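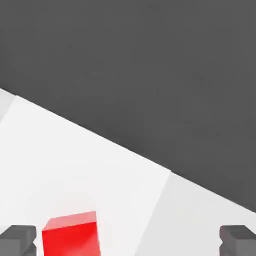
Unit 2: Off-centre grasps in simulation

Last updated: June

These notes cover the fault we met in the Stuter pick-and-lift exercise. The task has one arm, one cube and a white table, viewed from the wrist. Bring your own run logs to the session.

The fault

The policy was tested over 979 simulated trials. Its overall score looked sound, and the fault only showed when failed lifts were sorted by where the cube lay between the fingers at the moment of closing. Of the failures, 50 shared one pattern: the cube was nearer to one finger, that finger touched first, and the cube was pushed across the table or turned before the second finger arrived. In 19 of these the cube ended at an angle to the finger pads and was squeezed out.

Cause

The close command was triggered by a single test on the cube's position along the approach direction. Sideways error was logged but never checked. The Irkent controller closes both fingers at equal speed towards the middle of the gripper, so any sideways error becomes a push on the cube. With low table friction the cube slides and may still be gripped. With high friction it tends to turn — a much worse outcome for the lift.

The wrist view gives limited help here. When the fingers are low, the lower part of the cube can drop out of view, and the Mousavi pose estimate then leans on the top face alone. Shading on the table can also shift the estimated edge.

Remedy

Add a sideways test before closing. If it fails, hold height, correct, and test again. Limit the number of corrections and report a fault when the limit is reached. Do not raise the grip force to hide the error; on the real Didadon arm this loads one finger and can trip the joint limit.

Before the lab

Plot sideways error against lift result for your own runs. Mark which finger made first contact. State the friction value used, as results without it cannot be compared.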